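**Clothing Room at Grutcombe: progress report to the Nevanance Fund**
Tuesday, January 13, 2026
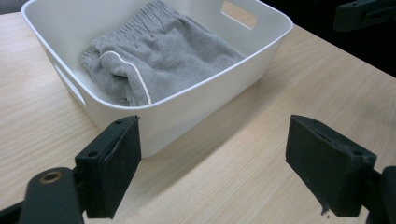 *Gray sweatpants in one of the white baskets, on the sorting table.*

Dear colleagues,

I write to inform you how the work is going after your grant of 4,000 euros, which we received in November.

We have now given clothes to 173 persons. The biggest demand is for warm and simple things, first of all sweatpants and sweaters. Children's coats we have enough.

From the grant we bought white plastic baskets with handle openings. Before, we kept everything in bags and it was necessary to empty the whole bag for finding one size. Now each order gets its own basket, and the person who packs it can see what is still missing. The shelves from Kalinowski came with six boards, but two were damaged. They promised to exchange them and we still wait.

Not finished yet: the size labels, and the list of stock in Flomik, where only four categories are entered. I plan to complete both before the next report. The receipts for the baskets and shelves are attached.

With kind regards,
Genowefa Grabowska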